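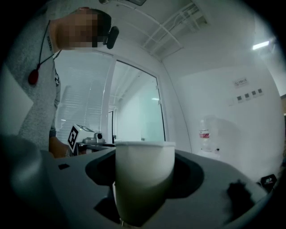
How many examples do we have so far? By the end of this week the count stood at 4000 kept recordings, with another 700 set aside until somebody has time to look at them properly.

6 December 2025
By Armelle Poulain, Hetelley

Dear all at Tredus,

Thank you for your patience with this report, and for the kind note that came with the last payment, which I pinned up by my desk. It has been a full autumn and I will try to put things in some sort of order, though you know I tend to wander.

Most of our hours still go into the hand-held gripper work. A person holds the gripper, does a small everyday job with it, and the camera on the tool records the whole thing, so that Satia (our learning system) can study how it was done. Paper cups have taken up far more of the season than I planned for! They are light, they taper, and a squeeze that suits a full one will crush an empty one, so we wanted plenty of variety in how they are approached and how firmly they are held. We now have 19 people trained to record. The newer ones rush at first, which is natural, and I have started asking them to do 30 practice runs that we throw away before anything is kept.

The 700 on hold are nearly all from one stretch in the fall when the position tracking drifted. The video is fine, but the recorded path of the tool wanders away from where the hand really was, and Satia would learn the wrong motion from it. Sin, the checking program we wrote over the summer, now flags this kind of drift the same evening, so we should not lose so much work to it again. I would still like to rescue part of that batch by working the paths out again from the video. It may come to nothing, and I won't spend more than a few days on it.

As for Satia itself, the first training run on the cup recordings is done. It reaches for the cup nicely and lets go too early when setting it down, sometimes with a good inch still to go. We think our own habits are to blame, as several of us open the gripper a touch before the cup lands. I have asked everyone to wait for the table, and we'll record a fresh set of placements before training again.

Spending is within the plan, apart from spare foam pads, which wear out faster than I budgeted for. I would like to move a little money over from the travel line to cover them, if you have no objection. A short yes by email is plenty.

The next batch, bowls and lidded jars, should be ready for you to look at in February. Do come to Hetelley and try the gripper yourselves if you can manage the trip.

With warm thanks,
Armelle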